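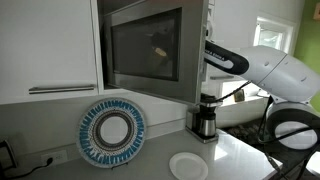 So you've got a shiny new action camera and you're already down to the last bit of space on your memory card. Been there!

I filled a whole card on the second morning of a beach trip, and I had no laptop with me. Since then I've worked out a way to clear my card every night using just my phone and a little portable drive, and it's easy enough that I do it half asleep.

What you'll need:

A phone with a USB-C port
A small card reader (mine is a Plusgate and cost me $29)
A portable SSD (I use the Olline, but any one your phone can read will do)
A USB-C hub with at least 3 ports, so the reader and the drive can be plugged in together

Step 1. Charge your phone first. The hub pulls power from it, and my phone once quit in the middle of a copy. I don't start below 50 percent now.

Step 2. Plug the hub into the phone, then the SSD, then the card reader. Give it a few seconds. Both should show up in your phone's file app.

Step 3. Make a new folder on the SSD. I name mine by place and day number, like "Zapata day 2". Please don't call it "new stuff" — I have six folders called that and I still don't know what's in them.

Step 4. Open the card, select all the video files and copy them over. Copy, don't move! If the cable gets bumped during a move, you can lose clips.

Step 5. Open a few clips from the SSD and skip to the end of each one. If they play all the way through, you're good.

Step 6. Put the card back in the camera and format it there, using the camera's own menu. I used to delete files on my phone, and the camera would throw a card error every other day.

If the drive doesn't show up at all, it's probably formatted in a way your phone can't read. Mine wanted exFAT, which I had to set up on a computer at home, so try all of this before you leave — and pack a spare cable too.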